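Pauline Garside has written the tabletop procedures at Tutness for long enough to have strong views on cups. The current pouring task uses a small one, on a saucer, and she will not replace it with anything wider.

"A wide mug hides errors," she says. "With a small cup the bottle mouth has to be lined up before the tilt starts. If it's off, you see it immediately."

Bottles are clear plastic. Garside prefers them to rigid containers, although the walls give under pressure and the hold has to be set accordingly. Her standard fill is 200 ml in a 500 ml bottle. Above that level, she says, the first part of the pour comes too early in the tilt.

The saucer is a recent addition, brought in at the Purcombe site in April. It raises the cup slightly and gives it a rim to shift against. Darren Pearce, who lays out the tables there, was against it at first.

"I thought it was one more thing to reset," Pearce says. "But the table gets used for toast as well, so it made sense to set it like a breakfast."

The toaster stays out between tasks, with its toy slices in the slots. Pearce keeps a towel on the same surface and does not fold it. A folded towel, in his view, takes up the same footprint every time and teaches you very little about working around soft items.

The layout sheet has 176 entries so far. Garside checks each one for cup position, bottle position and cord routing, in that order. Cords go to the back of the table.
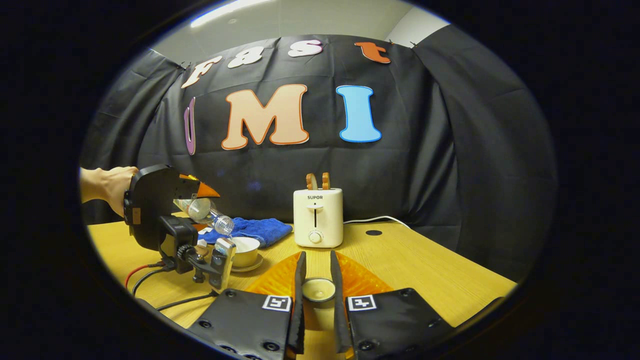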